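Search this wiki Go
Felt food
3 min read

Felt food is pretend food cut and sewn from felt, mostly for play kitchens, and I've been hooked on it since my first lopsided fried egg. It's a great craft for beginners, as felt doesn't need hemming (hooray!) and small mistakes vanish into the fuzz.

Most makers I know start with flat things like bacon, cheese slices and lettuce, then move on to stuffed shapes. Wool felt costs more and holds up longer; acrylic is cheap and comes in every color, but it pills like an old sweater.
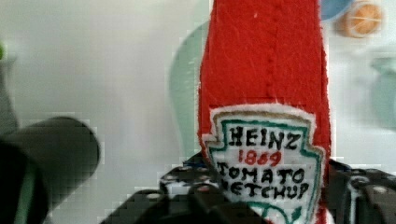
A red felt ketchup bottle with a white keystone-shaped label.

Here in Stistow we have a swap every February at the Flondbridge hall, and the pattern list we keep for it is up to 1,124 entries, with soups still badly lacking. I mostly use the Kuster patterns, which print at full size. Kandex ones need enlarging first, and I always forget!

For cleaning, I dab with cool water and a drop of dish soap, then leave the piece flat on a towel. A pizza takes me roughly 10 hours, olives included. Buttons and beads are best left off anything meant for kids under 3.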